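Trullmont House Residents' Association
Minutes of the meeting held in the ground floor workroom, 03/09/2017

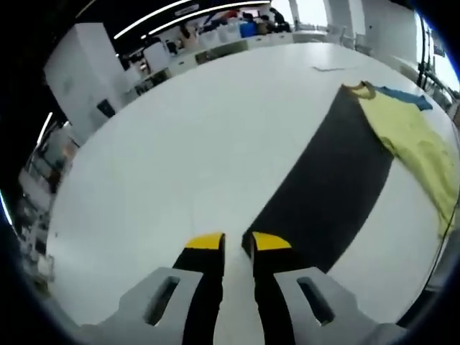
Reading time: 5 minutes

Chair: Gangadharan Namboodiri. Minutes taken by the secretary, who again asks that people speak one at a time.

Apologies were received from flats 4 and 9. Flat 7 sent word of being late and did not come.

1. Minutes of the last meeting

Agreed, after the words "with enthusiasm" were struck out of the item on the clothes swap. The secretary had not written them and would like to know who did.

2. The clothes table

Most of the meeting went on this. The chair reminded us that the white table was bought for general use and has now been given over to sorting donated clothes. He asked whether the sorting was getting anywhere. Flat 2, who runs it, said it was. The chair asked how she could tell.

Flat 2 explained the method. Each garment is spread out, looked over for marks and worn collars, then folded and put with its own kind. The black mat goes on the table first so that pale things show up against it. The chair pointed to the yellow-green top, which was lying half on the mat and half off it, and asked whether it was being looked over or had been forgotten. Flat 2 said it was being looked over. Flat 11 said that in that case it might be flattened out, as no one could judge anything with that many creases in it.

There was then a discussion of whether creased clothes should be ironed before they go out. Flat 2 in favour. Flat 11 in favour provided someone else does it. The chair was doubtful: people who take a free T-shirt have never, in his experience, asked whether it was pressed. The secretary noted that we have no iron. Flat 6 offered one with a sticking thermostat and was thanked.

Flat 6 also asked why blue fabric had been left underneath something yellow-green, when the rule is one item at a time. Flat 2 replied that the rule was a suggestion. The chair read it out from the November minutes, where it is a rule.

Agreed: one item on the mat at a time. Folded clothes to go straight into a bin. Flat 2 to keep the table going until the next meeting, when the chair will ask the same question.

3. The folding leaflet from Nolonetti

The firm Nolonetti has sent a leaflet about its sorting and folding course, which promises to "change the way your community handles fabric". Price on application. Flat 11 had applied, and was told it depends on numbers. She was then asked for her numbers and told it depends on the date.

The secretary does not see what there is to learn over a whole afternoon. Sleeves in, sides in, up from the bottom. Flat 2 said there was more to it than that, and that a collar will curl over if the garment is left lying about, which a proper fold prevents. The chair said leaving it lying about was the part we could stop doing free of charge.

No action. The leaflet may be kept by anyone who wants it.

4. Storage on the long counter

The counter along the far side of the room was meant to be kept clear for the tea things. It now holds storage bins and a good many other items, and the tea things go wherever they can. Flat 3 asked what was in the blue one. Two people answered at once and gave different answers.

Flat 6 proposed labels. We have had labels before. They were put on by Qaisi Supplies when the bins were delivered, and the first thing anybody did was to peel them off and reuse the bins for something else. The secretary would support labels if there were any sign that people read them. The notice about the back door has been up for more than 30 weeks and the back door is still propped open with a brick.

Flat 3 proposed instead that anything on the counter without a name on it by the next meeting be offered round and then got rid of. Carried, with flat 6 against. Flat 6 wishes it recorded that some of those items are his. The chair wishes it recorded that he should write his name on them.

5. The tall white unit

Asked whether it could be moved to give more space beyond the table, the chair said he would want to know where to. Nobody had measured. Flat 11 thought it would fit against the other wall. Flat 3 thought it would not. A tape measure was sent for and could not be found.

Flat 11 to measure before this is raised again. It is not to be raised again until she has.

6. Money

Balance £1,879, which is less than it was. The largest payment since last time was to Cindano for repairs to the hall floor, invoice number 3014. The chair asked if the floor had been repaired. It has been repaired in the sense that it no longer moves. It creaks, and flat 3 says it did not creak before. The secretary has written to Cindano and has had a reply saying that a new floor needs time to settle. It is not a new floor.

A further £12 went on tea and biscuits. Flat 11 asked who had eaten them, as she had not. The receipt is in the folder.

The clothes table has cost nothing so far. Flat 2 asked for this to be written down and it has been.

7. The swap day

Flat 2 hopes to hold another clothes swap before the winter. At the last one we took in a good deal more than went out, and the remainder is what we are sorting now. The chair asked whether a second swap would not simply leave us with a second remainder. Flat 2 said that this time people would be asked to bring only what they would wear themselves. Flat 3 said they were asked that last time.

It was left that the swap may go ahead if the present clothes have been sorted, folded and put away by then — all of them, the yellow-green top included. Flat 2 thought that was reasonable. The secretary thinks it is optimistic.

8. Any other business

Flat 6 reported a smell on the second landing. Flat 3 reported that it was flat 6's bicycle oil.

Flat 11 asked if meetings could be shorter. There was general agreement, followed by some talk of how this might be done, which lasted until the room was needed for something else.

Next meeting to be arranged. Would whoever has the tape measure please put it back.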